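Drikcombe, after the repaint

The paint firm promised that one coat would hide everything. I had my doubts – I still have some. Nawal Erraji chose the colour, a pale grey, and Colton Turcotte says it makes the room bigger. I'm not convinced paint can do that. The bill was £262, and I'd want to see how it looks after a winter before calling it money well spent.

Plain grey, with a faint mottle to it.

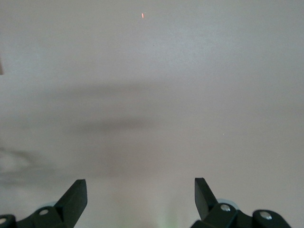
How long should a painted surface be left before washing it? Two weeks at least, then use a soft cloth and plain water.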